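Who Brings the Kids to Govov? A Student Report on Family Travel to a Small River Town
Selamawit Jemal
Introduction to Tourism Studies, final project report
Submitted 17 July 2022

1. Background

Govov is a river town with a castle, a paddle ferry and a narrow-gauge train, and its visitor office would like families to stay longer than lunch. At present most of them arrive before noon, climb the castle, eat something fried and drive on to the lakes. The office has been telling people for years that Govov is "a destination for all ages." My project set out to check whether anyone under twelve agreed.

I chose the topic in February, when it sounded like a holiday. It was later explained to me that fieldwork in a tourist town during a heat wave, with a clipboard, is a different thing.

2. Research questions

The report tries to answer three questions. What makes a family with young children decide to stay overnight in Govov? What sends them away? And does the printed family guide, which the visitor office hands to anyone holding a small person's hand, have any effect on either?

3. Method

I used a short questionnaire with ten items, handed out at the ferry landing, the castle gate and the train platform. In the end 104 adults filled it in. A further group took the form, said they would bring it back, and are presumably still enjoying their pens.

I also walked the guide's suggested one-day route with two families who had agreed to let me tag along. They are called Family A and Family B below. Family A had a stroller. Family B had a four-year-old who had given up strollers on principle.

My supervisor, Otakar Rusnák, asked me to add observation notes so that the report would not depend only on what parents say about their children. He was right, although it meant spending two afternoons on a bench beside the Kerkeris playground, writing down how long people stayed and trying to look like a student.

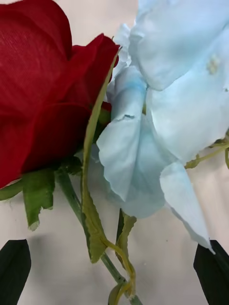 A red cloth rose.

4. The one-day route

The guide's route starts at the ferry landing. The paddle ferry crosses the river, turns around and comes back, and children treat this as a voyage. In the questionnaire it was the most often named "best part of the day," ahead of the castle, which has had six centuries to work on its appeal. Parents liked that the crossing is short and that there is a bathroom on board.

From the landing the guide sends families up to the castle by "a gentle path." I walked it with Family A. The path is gentle as far as the first bend, and after that it is stairs. We carried the stroller. There is a second way up, a paved service lane behind the bakery, and local parents all seem to know it. The guide does not mention it.

The castle tour is 50 minutes long and covers the marriages of people who all had the same name. Family B's child lay down on the floor of the armory. The guide on duty stepped around her without losing his place in the sentence, so I assume it happens a lot. The courtyard did much better. It has a well with a grate over it, and dropping pebbles into the well kept both families busy for longer than the tour did.

Lunch was a problem on both days. The main square has plenty of restaurants, but the ones with high chairs are on the side streets and have no signs pointing to them. Family A found one because they heard another baby.

In the afternoon the route offers a choice between the Wandale train and the craft museum. The train is small, loud and runs along the river to an old mill. It leaves when it is full, according to the timetable, and when the driver has finished his coffee, according to the driver. No child minded. Several adults wrote on the form that they would have paid more for shade on the platform.

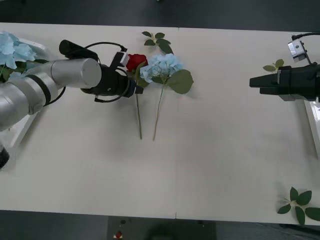
Is Govov doable in one day with children under five?
Most parents who tried it said it works if you pick either the castle or the train and leave the other for another visit.

5. Why families leave

The largest group of people who did not stay overnight had never considered it. They had booked at the lakes already and saw Govov as a stop. That is hard for a town to fix with a leaflet.

The second group was more interesting. They had thought about staying, looked for a family room, and found rooms for two with "extra bed on request." In practice, requesting the extra bed seems to open a long correspondence. One mother showed me hers. It had reached the stage where both sides were wishing each other a pleasant summer.

The third reason was evenings. Almost everything for children closes at the same time, and after that there is the playground at Kerkeris and there is ice cream. My bench notes show the playground at its busiest in the hour before dinner, and then nearly deserted. Parents I spoke to said they would stay longer if there were anywhere nearby to buy a sandwich. The kiosk there closes before they get hungry.

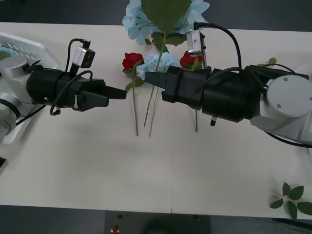 The families who did stay the night were a mixed lot, and I would be careful about drawing much from them. What they had in common was a reason to be there the next morning. For some it was the market, for others a second ride on the ferry, which had been promised in a weak moment. Two sets of grandparents told me they had been coming for years and always took the same rooms at the Nutsugah guesthouse, where there is a sandbox and a tolerant dog.

6. The family guide

The visitor office printed 2243 copies of the guide for the season and was kind enough to share that number with me. Fewer of the adults I asked had used it than I expected, and those who had used it mostly used the map. The coloring page in the middle is popular, but it is printed on glossy paper, so crayons slide off it. I tested this myself and consider it the firmest result in the report.

The text of the guide is written for adults who are planning a trip. The people holding it are standing in a parking lot, and somebody needs a bathroom. Bathrooms are on the last page, under "Further Information," after the opening hours of the archive.

7. Recommendations

Move the bathrooms to the map on the front.

Show the paved lane to the castle and mark the stairs as stairs.

List restaurants with high chairs by street.

Ask the guesthouses which rooms really sleep four, and print that.

Try a shorter castle tour for children, starting at the well.

Keep the playground kiosk open through dinner for one trial month and see who turns up. 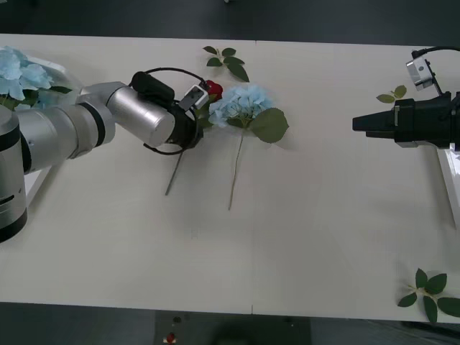
8. Limitations

I handed out forms in good weather only, so the report says nothing about what families do in Govov when it rains. (The craft museum, I would guess, but that is not data.) The questionnaire was in two languages, and visitors who read neither are missing. Parents filled it in while supervising children near water, and some answers to the later items are very short.

Two families is also not many for the route walk. Family A had a good day and Family B had a nap in the wrong place, and either of those could have tipped my view of the castle.

9. Thanks

Thank you to both families, to the visitor office for the use of its photocopier, and to the ferry crew, who let me cross for free after the third day on the condition that I stop asking people whether they were having fun.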